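Kevov Open-Top Storage Bin, Gray: Review After 29 Days
Reviewed by Petro Chornovol, Monday, September 23, 2019 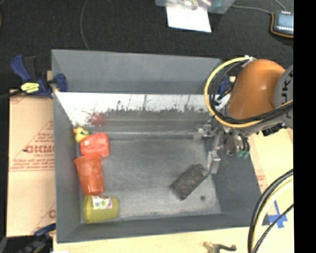

The large gray bin with small items on the floor, duck in the far left corner.

I bought the Kevov from the Mendville store to replace two smaller Trivuvar boxes. It gets mixed loads of light objects, mostly bath toys and plastic cups, loaded and emptied several times a day.

Floor. The surface marks easily. Pale scratches are visible along the edges, and the general scuffing does not come off with dish soap. The marks are shallow. I cannot catch a fingernail in any of them.

Walls. Tall, plain and matte. The left one slopes down to the floor, so cups laid on their sides tend to settle at its foot. The matte finish hides fingerprints well but holds dust, and it needs a damp cloth every week or so.

Visibility. Good for bright items. Yellow and red stand out at once against the gray. Dark items are slower to find, especially small ones.

Capacity. More floor area than I need. Five objects leave a wide clear space between the left side and the right. Stacking is possible but defeats the purpose of an open bin.

Lid. None supplied. Holovko sells a flat cover that Sevim Ersoy uses on hers; it fits with 4 mm of play.

Rating: 4 out of 5. One point off for the floor finish. I will check the corners for cracks again in October.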